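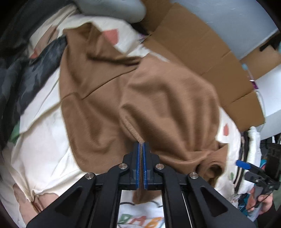

What is a Velon gripper? A hand-held, two-finger gripper built at home or in a shared workshop, worked by the user's own hand and meant for trying out robot gripping before there is a robot arm to bolt it to.

## Velon gripper

The **Velon gripper** (also *Velon hand*, or just *the Velon*) is an open design for a hand-held mechanical gripper. Linkage jaws, soft finger pads, a handle. No motor in the basic version. First drawn up at Gedeck, a shared workshop in Ballarat, Victoria, and since copied in sheds, garages and spare rooms. The build log kept by the workshop lists 1,221 finished units, self-reported, so treat with some care.

Mostly used for soft goods. Clothing, bedding, tea towels, soft toys. Hard objects work too but cheaper grippers do those fine.

### Name

From an early pad material the builders called "velon", spelling never settled. Material dropped in the second revision. Name stuck. Not related to Brelis, a later arm project that uses the same jaw (see *Variants*).

### Background

Cloth is awkward for robots. It has no fixed shape, it hides its own edges, and the gripper that works on a box often slides straight off a jumper. Hobby builders tended to find this out after months on the arm, with the gripper left until last. The Velon idea was to reverse the order: make the hand first, carry it around the house, learn what it can and can't pick up, then build the arm to suit.

Early units had flat pads and a spring far too stiff. Fine on denim, hopeless on fleece, where the pile compressed and the pads skated over the top. Ridged pads came in with the second revision and remain the standard.

### Design

#### Jaw and linkage

Paired arms on each side, inner and outer, pinned so the fingers stay parallel while they close. Pivots are machine screws with a plain bush. Bushes matter more than the screws do. A sloppy bush lets one finger lead the other and the cloth twists as it's taken up.

Outer arms on most copies are cut out in the middle to save weight. Saves a few grams, also makes it easier to see past the jaw, which builders rate as the bigger gain.

#### Finger pads

Narrow, ridged across the inner face, printed in flexible filament or cast in silicone. Pad width on the published drawing is 30 mm; plenty of people go narrower for clothing. Colour is up to the builder.

Ridges should meet, not mesh. Meshed ridges chew thin fabric and leave a line in it. On fleece and towelling it makes little difference.

#### Handle and closing

Trigger or squeeze handle, cable-pulled or by pushrod. Return spring opens the jaw when let go. The cable version is lighter in the hand but needs re-tensioning, more so in winter if the shed is unheated. Pushrod is heavier, stays put.

#### Sensing

Optional. Some builders fit a camera housing above the jaw, some a small encoder on a pivot to log how far the fingers have closed, some both. Neither is needed for the hand to work. Wiring wants a clip on the fixed part of the body, well clear of the linkage. Loose wiring in the pinch point is the most commonly reported fault in the log.

### Construction

Normal order of work at home:

1. Print or cut the arms. Clean up the pivot holes with a reamer, not a drill.
2. Assemble one side only and swing it through full travel.
3. Assemble the other side, check both fingers arrive together.
4. Fit pads last. Glue plus screw.
5. Handle, spring, cable or rod.
6. Trial on cloth.

Tools are ordinary. Printer or a jigsaw and patience, reamer, hex keys, file, vice. Threadlock on the pivots, sparingly. Too much creeps into the bush and the whole thing goes gummy within a week, at which point its easier to start the pivot again than to clean it.

Pivot spacing is where copies go wrong. An error of 1 mm in one arm shows up as a visible wedge at the pads. Measure the holes, then measure the arms against eachother by stacking them on a spare screw.

### Trialling on fabric

Usually done on a bed. Big, soft, flat enough, and the washing tends to be on it already. The garment is dropped crumpled, not laid out. The builder closes the jaw on a raised fold or an edge and lifts.

Points recorded by several builders:

- **Come in from above.** A side approach pushes the garment along the sheet before the pads close.
- **Take a ridge.** A small fold pulled up between the pads holds better than a big handful. Big handfuls slip from the middle out.
- **Seams and cuffs.** Thicker, easier to find, also stiffer. Good hold, poor drape once lifted.
- **Patterned sheets.** No bother to a person. A real bother for anyone logging camera footage for later use, as a bright print under a plain garment can be either a help or a mess depending on the software. Opinions split.
- **Sheet pickup.** Pads pressed too far down will take the bedsheet along with the garment. Stop 5 mm short of the bed. Thin cotton is the worst for it.

Clutter is normally left in place. A hand that only works on a bare table isn't much use in a house, so boxes, pillows and other clothes stay where they are. Some builders disagree and clear the bed for the first session. No agreed practice.

### Variants

**Brelis.** Motorised version of the same jaw, with a wrist flange to suit a desktop arm. Uses a 555-size motor and a short leadscrew. Strong, slow, noisy. Shares pads with the hand-held type so pads worn in on one can be moved to the other.

**Verhoeven linkage.** Longer inner arms, wider opening. Wanted for pillows and doonas. Loses pinch force near fully open, which rules it out for knitwear. Drawings are incomplete; the spring rate is missing and builders have guessed.

**Left-hand body.** Mirror of the standard. The trigger guard on the mirrored file is known to foul the cable, file it back until it clears.

### Faults and wear

Pads go first. Ridges round off, then split at the screw hole. Lint packs into the ridges well before that and feels like the same problem, so brush the pads out before replacing them. An old toothbrush does it.

Next the bushes. Then the cable, at the handle end where it bends hardest. Printed arms left in a hot car will sag, common in summer, can't be straightened properly. Reprint in a tougher plastic or cut from sheet.

Squeaking is nearly always one dry pivot.

### Safety

Pinch points at every pivot. Fingers out of the linkage when testing the spring, especially before the pads are on. The Brelis motor wants a switch within reach of the other hand and a current limit, neither of which is on the original wiring drawing.

### Reception

Well liked among home builders, mainly for cost and for being finished in a weekend. Main criticism is the handle: a long session tires the wrist, and a tired wrist tilts the jaw. A strap to the forearm has been tried. Helps with lifting, gets in the way of turning.

Second criticism is the drawings. Mixed units in the early sheets, since fixed, though old copies still circulate. Check the title block says revision two or later.

### See also

- Parallel jaw linkage
- Flexible filament
- Brelis arm
- Gedeck workshop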